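Lallell Town Forum > Local politics > December by-election, Nordin ward

Topic: Recount, candidates and the bus question

marta_k
So the result is in and I am still trying to understand it. Montoya won by 26 votes. The total number of votes was 1,853, and the ward is not small. I live in this town for eleven years now and I cannot remember a result so close. Does anyone know if the other side will ask for a full recount?

Bramley61
They already had one on the night. The agent asked for a bundle check first and then a recount, and the second figure was the same as the first. After the declaration it is finished unless somebody goes to court with a petition, and that costs real money.

marta_k
Thank you, I did not know it was done already. The town website says only "declared".

oldferryroad
26 votes. That is my street, more or less. I know at least four houses where they stayed at home on account of the rain.

Tomasz in Nordin
I want to say something about the campaign, because I think we are forgetting it too fast. Ignacio Montoya came to my door two times. The first time he spoke about the Lendgate car park, the second time about the 57 bus. I asked him both times what he would do with the library hours and both times he said he would "look at it". For me this is a weak answer from a person who wants to sit on the council. I voted for him all the same, as the other candidate did not come at all.

Bramley61
She did come to us, Tomasz. Twice to our side of the railway, and she had the library costs with her on paper. I think it is a bit unfair to say she did nothing.

Tomasz in Nordin
I did not write that she did nothing. I wrote that she did not come to my door. Please read again.

Bramley61
Fair enough. I read it too quickly.

quiet_corner
The 57 is what decided it. If you take away the evening bus from people who work late at Drident, of course they will vote against the party that took it away. My wife finishes at ten and now she walks to the station with two colleagues. I am not a political person but I went to vote for this one reason.

marta_k
But the bus was cut by the county, not by the town. Montoya cannot bring it back alone. I am a little afraid that people expect this from him and will be angry by spring.

quiet_corner
He can ask. The last one did not even ask.

oldferryroad
The last one did ask, it is in the minutes from the summer. He got a letter back with two lines in it.

quiet_corner
Then I was wrong on that, sorry. I still want the bus.

HelenaP
What disturbs me more is the postal votes. 958 people chose to vote by post and my neighbour's papers arrived one day before the vote. She is 81, she cannot run to the town hall. Has anybody else had this?

Bramley61
Ours came in good time, both of them. I would write to the elections office with the exact day she got them. They must answer a written complaint.

HelenaP
I will help her to write it. I can post the answer when it arrives, if she agrees.

Tomasz in Nordin
Please do. With such a small difference it is important to know, also for those of us who are content with the result.

oldferryroad
Who is taking the planning seat now? The old member had it and the Lendgate application must come up soon. About half of the people I speak to think it has already been approved.

marta_k
It has not been approved. It was put back until the new member is sworn in. I have the agenda at home and will copy the item number for you tonight. 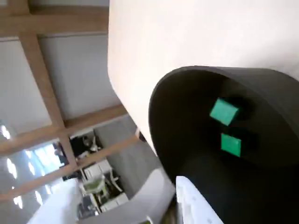
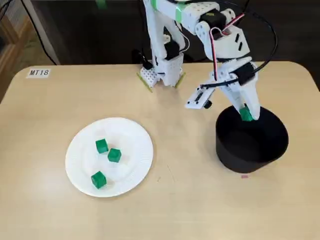
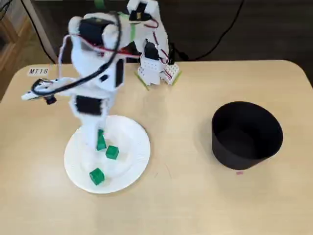
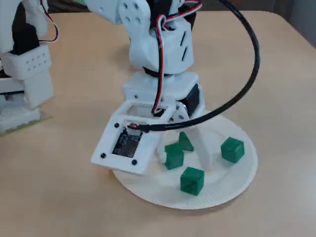
Other topics in Local politics

Parking permits in Lendgate, who pays for the second car?
Library hours: please sign before the next meeting
Why is the polling station still up the stairs?
Minutes from the summer meetings, where to find them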